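How to prepare a packing table before the robot arm starts to share it

When we began with the arm at Zuslow, I looked for a guide about the practical side and found mostly sales papers. So I write down how we do it now, after the second arm. We are a small packing room for gift and household articles. If your place is bigger, some steps will be different for you.

Step 1. Write down the work as people do it

Before any programming, sit next to the person who does the job for one full shift. I sat with Araceli Calvo, who has packed by hand for many years. On paper her job was "take the item, put it in the container." In reality she also smoothed the wrapping, turned away damaged pieces and told the next table when a color was running out. All these small tasks must go on the list. For each one decide if the arm gets it, if a person keeps it, or if it can disappear.

Step 2. Choose only one task for the beginning

We took the lifting of light items into an open container. Our best week by hand was 800 pieces at this table, and I wanted to give the arm 1,000 from the first day. Ezequiel Toledo from maintenance said to start with much less, and he was right. Begin with a slow speed and one kind of item.

Step 3. Prepare the surface and the walls

Clean the table at the start of each shift. Thin clear film is difficult for the arm, because the light goes through it and the edge curls up. Put it on the training list early and not at the end. 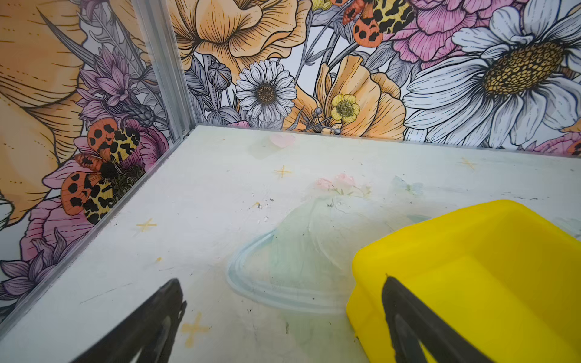 Patterned surfaces also need attention. A printed flower can look like an object to the software, and a shiny rim gives reflections when the lamps change. You have two choices: cover the pattern, or teach the arm with the pattern in place. We chose the second, as the tables are used for display work too. It took us 28 days more than the plan – please put such time in your own plan from the beginning.

Step 4. Agree who may stop the arm

Everybody who works in reach of the arm must be allowed to stop it, without asking and without a report the first time. Hang the rule on the wall in large letters. In our first week only the shift leader used the button, and the others waited for her. After Ladi Haruna made each person press it once as practice, this changed.

Step 5. Change the job descriptions on paper

This step we forgot, and it made bad feeling. Araceli was now checking quality, clearing blocked items and correcting the grip points, but her contract still said "packer." The pay was corrected only in October. Do it before the arm comes, and write in it:
– which tasks are new
– how many hours of training are paid (with us 30)
– who covers the table when the arm is in service

Step 6. Keep the hand work alive

One shift in the week we pack without the arm. It is slower, but new people learn what a good package feels like, and when the arm is down we can still deliver.

Step 7. Talk every Friday

Ten minutes, standing, at the table. Ask what the arm dropped, what annoyed people and what they would like to give it next. Jonalyn Aquino keeps the notes in a paper book, and Ezequiel reads it before he changes any setting. If a complaint comes two times, it goes first on his list for Monday morning.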